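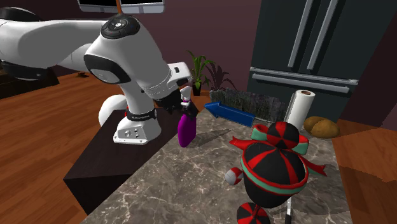
Returns first. We took every closed return from the three shops (Jaramus, Kunimari, Clillach) where the reason box had been filled in by the customer and not by the packing desk. That left 3,899 returns. A return counts once even when two games came back in the same parcel. Reason boxes are free text in all three shops, so everything had to be read and sorted by hand, and the sorting was harder than we had planned for. Region trouble was easy to spot (people write "won't play", "wrong region", "needs a Japanese account"). Price regret was fairly easy as well. Colour was a pain. Controllers, carry cases and special edition consoles are sold under maker's names for colours that no customer uses, and the reason box then says "not the blue one" for something listed as midnight or ocean. We settled on the everyday word in every case, the one a person would use without the listing beside them: a purple pad went down as purple whether the shop called it grape, violet or atomic. Two of us sorted, a third checked where we disagreed. Mostly we disagreed about teal.

Figure 3. A purple bottle.

4.2 What the listing said at time of sale

For each return we needed the listing as the customer saw it, not as it stands now. Kunimari keeps old versions. Jaramus keeps them for 27 months, long enough. Clillach keeps nothing, so for Clillach we used the order confirmation email, which copies in the short description and the stock line but drops the long one. This matters. The region notice at Clillach sits in the long description on older listings and in the short one on newer listings, and we can't tell from the email alone whether a customer on an older listing was warned or not. We marked these as unclear and left them out of the comparison in 4.4. They are kept in for the stock line work, where the email is enough.

Listing text was split into four parts: stock line (in stock, ships soon, on order), price line (including any crossed-out old price), region notice, and the rest. The rest was not used much. Publishers write most of it and it is the same in all three shops, down to the spelling mistakes.

The region notice comes in a short form and a long form. Short form, typical wording: "Import version, plays on all consoles." Long form adds a sentence on accounts, downloads or online play. Some long notices go on for a paragraph and cover saves, add-on content and language. Jaramus uses the long form on everything since February, before that only on games where someone had complained. Kunimari uses the short form throughout. Clillach is mixed, see above.

4.3 Region returns

Main result, and it surprised us a bit. The long notice does not lower region returns overall. It lowers one kind and raises another. Customers who saw the long form were less likely to send back a game because the add-on content would not load. They were more likely to send one back unopened. Reading the reason boxes, the second group had bought the game, got the parcel, gone back to the listing (often to leave a rating) and only then read the notice properly. "Didn't realise I needed another account, not worth the bother." Lots like that. The game would have worked perfectly well for them on their own console.

So the notice is being read, but late. We asked the shops where people land on the page. At Jaramus the buy button is above the notice on a phone and beside it on a larger screen. Phone orders have the higher share of unopened returns, which fits, though phone customers are also younger and buy cheaper games, and we could not separate these with the data we had. Kunimari has the button fixed to the bottom of the screen on phones so the customer can press it without having scrolled at all. No comparison possible there as the notice is short in every case.

We'd expected handheld games to do worse than home console games because the older handhelds did have real region locks and people remember it. Not so. If anything the reverse, handheld buyers seem to know what they are doing. Several reason boxes from this group correct the shop's own notice.

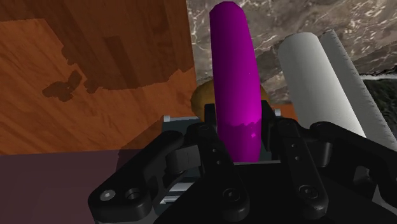 Add-on content is the real sore spot. A disc or card from one region will often start on any console, and then refuse content bought through a store from another. Shops know this. Their notices say "a correct account may be needed", or words close to it, and the "may" does a lot of damage. Customers take it as a polite way of saying no. In the reason boxes the phrase turns up again and again in quote marks, nearly always crossly. One customer at Kunimari, where the notice doesn't even have the phrase, quotes it from a different shop.

We tried a small rewording test with Jaramus. On 28 listings the "may" sentence was swapped for a plain one saying what works and what doesn't: game plays, saves work, extra content must come from the same region's store. The remaining import listings were left alone. The test ran for the last part of the study period only and the reworded listings were picked by the shop, not by us, so it's not a proper trial and we don't want to lean on it. Returns for add-on trouble fell on the reworded listings. Unopened returns fell too, though by less. Questions sent to the help desk before buying went up slightly, which the shop did not like until it saw that most of the people asking then bought.

4.4 Price line

Crossed-out prices. All three shops show an old price next to the current one with the saving worked out. We wanted to know whether a small saving, a dollar or two on a full price game, does anything for returns. It does not look like it. Where the saving was large the customer was less likely to send the game back for any reason, region included, and this held across shops. Where it was small the returns look just like those with no saving shown. A few customers complained about the small savings in the box, in the tone of people who feel they are being got at.

There is a snag. Old prices are set differently in each shop. Jaramus uses its own last price. Kunimari uses the launch price for as long as the game is listed, so a five year old game can show a huge saving that noone believes. Clillach uses the supplier's suggested price and converts it at the day's rate, so its old price moves about while the current one stands still, and on some days the "saving" was negative and the line vanished. We used the figure shown to the customer in every case and did not try to put them on the same footing. Someone should.

Excluding unclear Clillach listings (4.2) took out 900 returns. Results with these put back in are much the same for price and useless for region.

4.5 Stock line

Less to say. "In stock" with a shipping time got fewer cancelled orders than "in stock" alone. Returns no different. Where the shop said it would ship in a day and took a week, the customer sometimes gave lateness as the reason even for a game sent back over a region problem, and we found both reasons in one box often enough that we coded two reasons per return where needed. Lateness alone was rare. People who buy imports seem used to waiting.

Gallagher, the fourth shop mentioned in section 2, agreed to take part but its reason box is a drop-down menu with "other" at the top. Nearly everything is "other". We have left it out of the whole of section 4, and its stock line data are used only in the appendix.

4.6 Limits

Returns are not complaints. A customer who is annoyed by a notice and keeps the game does not show up anywhere here, and a cheap game is hardly worth posting back from overseas. Return postage is paid by the customer at Kunimari and Clillach, by the shop at Jaramus, which alone could explain the difference in unopened returns between the shops (it can't explain the difference inside Jaramus between old and new notices). Download codes can't be returned at all and are missing. Second-hand stock also missing, as only Clillach sells it.

Reason boxes in languages other than English were put through the shops' own translation and then read by us. Some were plainly wrong, "the island is closed" for what must have been a locked save. We kept those we could make sense of. Colour words were the worst affected and the colour table should be read with that in mind, espcially the rows for green and teal.

The data were last pulled on March 18, 2025. Later refunds on the same orders not included.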